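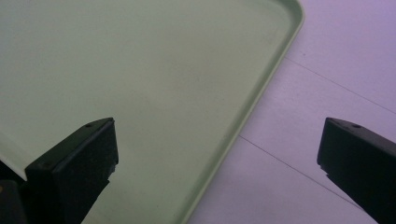
Notes, small business web talk, July 2020

25 min slot, leave 5 for questions. Laptop plugged in BEFORE the intro. Water.

**Open**

Hello, thanks, who we are – Patix, web design, small studio, based in Hayes. Don't do the whole history. One line on the old name and move on.

Ask for hands: who has a website? Who has changed a word on it since spring? Wait for the laugh. Then: who knows the login?

Point of the talk – your site is a job somebody has to do every month. Most of you bought it like a sign over the door.

**Part 1 – the home page**

Slide: Kovell, old home page. (They said yes to us showing it, say so.)

- slider with five pictures, each one fading before you can read it
- phone number in the footer, gray on gray
- "Welcome to our website"
- the hours were wrong. Had been wrong for a long time

Slide: Kovell, new one. Phone number top right, hours under it, one sentence on what they fix and where they'll drive to. Same logo, same colors. They wanted to keep the orange. Fine, we kept the orange.

Don't get dragged into fonts here. Somebody always asks about fonts. Say see me after.

Read the old first paragraph out loud, slowly. Then the new one. Let them hear it. No comment needed.

**Part 2 – words first**

How we used to work: draw the page, fill the boxes with fake Latin, wait for the client to send text. Wait. Wait some more. Site goes up with whatever came in teh night before.

Now we ask for the text at the start. Client hates it for two weeks. We give them a sheet with plain questions:

- what do people ask you on the phone?
- what do you wish they'd ask?
- what do you not do?
- who answers the email, and how fast

Third one gets the best answers. Tell the Vultix bit – they build shelving for shops, kept getting calls for garage racks. Put "We don't do home garages" on the page in big letters. Calls about garages mostly stopped. Owner still thinks it looks rude. It does a little.

**Part 3 – pictures and weight**

Slow down here, I rushed it last time.

Vultix again. Gallery page had 1,088 photos on it. All on one page. All straight off the phone, full size. Pause.

We went through them together over two long afternoons and kept 42. Page opens on a bad signal now. Try yours in the parking lot with wifi off, that's the test, costs nothing.

Say what to do at home:

- resize before you upload
- a name for the file that a person could read
- write the alt text, say what's in the photo, stop there
- delete the old ones, don't just hide them

If the projector is being bad skip the gallery slide and go straight to the list.

**Part 4 – who looks after it**

Care plans. Careful, this is not the sales part, there is no sales part. Say what's involved and that they can do it themselfs if they have an hour a month.

Updates. Backups – and try one, put it back somewhere and see if it opens. Check the contact form by filling it in. Check the domain is in YOUR name and not your cousin's or the last designer's. We've had to chase more than 25 of those. Long emails, some of them never answered.

Passwords – one slide, thirty seconds.

Temporary notices: lots of sites have a banner up right now about changed hours. Put a date on it. Put a note in your calendar to take it down.

**Close**

Handout is the question sheet plus the monthly list, both sides of one page. Also on our site, link on last slide. CHECK THE LINK.

Next one is in September, online shops, probably same format. Sign up at the back or email.

Questions. If none come, ask the login one again.

Cost question will come up – give the range, say what moves it (text ready or not, shop or no shop), don't quote anyone from the stage.

Take the adapter home this time.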